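Ellirine Activity Room, Nevcombe
Progress report to the Peixoto Fund
Second reporting period, ending in August
Prepared by Florin Lazăr, room coordinator

Summary

The grant pays for the fitting out and running of one activity room at the Nevcombe branch, with tables for handling and sorting dry goods. The room opened on schedule and has stayed open through the whole period. We held 98 sessions and recorded 205 people on the sign-in sheets, of whom 171 came more than once. Spending is inside the approved budget except for cleaning supplies. Two items from the original plan are late: the second storage cabinet and the printed activity cards. One item needs a decision from the fund, and it is set out in the last section.

The room

The room is the former reading annex on the ground floor. At the time of the last report it still had carpet on half the floor and one working light switch. The carpet is gone and the floor underneath was patched and sealed before the tables were moved in. The light switches were replaced at the branch's own cost.

We moved the tables twice. The first layout had them in a single row along the windows. It looked good on paper and left too little space to pass behind anyone who was seated, and people with walkers had to wait for others to stand up. The tables are now in two short rows with a wide aisle between them. The supply shelf was moved next to the door so that it can be restocked without crossing the room.

The sink is still the weak point. It is shallow, it is in the corridor, and we share it with the office. Dionysis Makris has asked the branch for a price on a deeper one. That work is outside the grant and we mention it only to explain why some cleaning takes longer than we expected when we wrote the application.

Sessions

Sessions run in the morning from 9:30 and in the afternoon from 2:00. The morning group is mostly older adults, many of them referred by the hand therapy service down the road. The afternoon group is mixed, with parents and young children early on and a few teenagers after school. We planned the same activities for both groups. In practice they differ a good deal.

In the morning, people like to stay with one task for the full hour. Sorting beans by color is the most requested. Several participants bring their own trays from home and prefer them to ours, which have a lip that is too high to rest the wrist on. We have stopped putting our trays out unless someone asks. Scooping and pouring comes next, then threading. The jigsaw boards that were in the first equipment order are hardly used in the morning and have been moved to the afternoon shelf.

In the afternoon, tasks change every ten minutes or so and the floor needs sweeping at least twice. Beans travel. We found them in the corridor, in the office printer tray and in the bottom of the coat rack. A rubber strip was fitted along the bottom of the door and that has kept most of them in the room.

We canceled four sessions. Two were lost to the floor work, one to a power cut and one to staff illness. None of them were made up, and we have left them out of the session total given above.

Supplies

Dry goods come from Biston, which delivers to the side entrance once a month. The first order was for red beans, green lentils, split peas and rice. Rice has been dropped. It gets into the joints of the tables and cannot be picked up by people with a weak grip, which makes it a poor choice for the morning group. Split peas were dropped for afternoon sessions after they were crushed underfoot and left powder on the new floor seal.

Red beans are the best of the lot. They are large enough to see and to hold, they sweep up easily, and they last. We used 52 bags of dry goods in the period across all types. Most of that went in the first two months, before we had a routine for saving and reusing what was left on the tables. At the end of each session everything is now swept into one tub, sieved, and put back in use. The mixed tub is never completely clean of other grains. We thought this would be a nuisance, and for the sorting task it has been useful, as people have something small and different to look for.

Any beans that have been on the floor are thrown out. So is anything that has been near the paint table. The tubs are emptied and wiped once a week, and the date is written on a strip of tape on the lid.

Allergies: one family asked us for a list of everything that is put out on the tables. The list is now on the door and a copy is attached to the sign-in sheet.

Equipment

All the tables in the application were bought and are in use. The chairs came from the branch store and cost us nothing, so that line is underspent. We would like to keep the balance on the equipment budget and use it as described in the last section.

The first storage cabinet is full. The second was ordered early in the period and the supplier has twice put back the delivery. Until it arrives, the larger pieces are kept on top of the first cabinet or along the wall, which is acceptable for a short time — staff have to lift them down, and participants can't help themselves. We have told the supplier that we will cancel if there is no firm delivery by the end of next month.

The printed activity cards are late through our own doing. The first proof had type that was too small for most of the morning group to read. We sent it back, and the second proof had the type right but two of the cards described the rice task, which we had dropped by then. The third proof is being checked. Meanwhile we use handwritten cards in plastic sleeves. They work well enough that we may order fewer printed ones than planned.

Staffing

The room has one coordinator and one session assistant, as in the application. Dionysis Makris took over the afternoon sessions partway through the period and also handles ordering. Both of us have done the safe handling training the branch requires. We have no vacancies.

The hours in the application allowed fifteen minutes for clearing up after each session. Afternoon sessions need closer to half an hour. We have covered the extra time by starting the setup for the next morning later, and there has been no overtime claim. If attendance in the afternoon grows, this will stop working.

Feedback

We asked for comments in a box by the door and by talking to people as they left. Comments in the box were few and mostly about the chairs, which some find too low. The branch has a small number of taller ones and these are now kept at the end of the row nearest the door.

What people said on their way out was more useful. Three things came up repeatedly. People want to know what is on the tables before they come. They want the radio off in the morning. They want to be able to leave a task half done and find it the next time. We have done the first two. The third is difficult with two groups sharing the same tables, but a shelf in the second cabinet has been set aside for it.

The hand therapy service has asked whether we could take more referrals. We have said yes for the morning, up to the number of seats, and have asked them to send people with a note of any task they should avoid.

Money

Tables, floor work and staffing are all on budget. Chairs are underspent in full. Dry goods ran over in the first two months and came back under afterward, and the line is level for the period. Cleaning supplies are over. The overspend is small and comes from trying several products on the table surfaces, as explained in the next section. The detailed sheet has been sent separately along with the receipts.

Plans for the next period

We will keep the present session times. The second cabinet, the printed cards and the half-done shelf should all be in place. We would like to try one evening session a month starting at 6:00, for people who work during the day, and will report on whether it is worth continuing. We also plan to weigh the dry goods before and after each week, as counting bags gives a poor picture of what is lost.

Decision requested

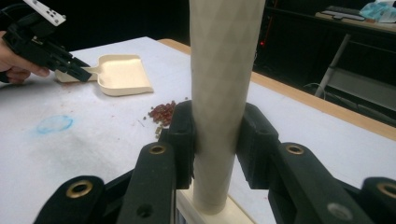 Table surfaces are the one matter on which we need the fund's agreement. White tops were chosen so that participants with poor eyesight could pick out what they were working with, and on that point we would make the same choice again: a small pile of reddish-brown beans shows up clearly, and so do the few paler grains mixed in with it. A beige tube that appears to rise from a cream base is less easy to make out against the white, and we will look at darker colors when we next buy larger pieces. The drawback is that marks show as well. The top has faint gray smudges, a few reddish specks and a pale blue stain in the shape of a ring. Ordinary spray has not shifted the ring, and neither have two stronger products. The light wooden strip along the edge is worth keeping, and we don't want to replace whole tables over surface marks. We ask for permission to move the unspent chair money to the equipment line and use it for wipeable white covers, cut to fit inside the wooden edge, one for each table and two spares. If the fund agrees, we will order in time for the covers to be fitted before the first evening session.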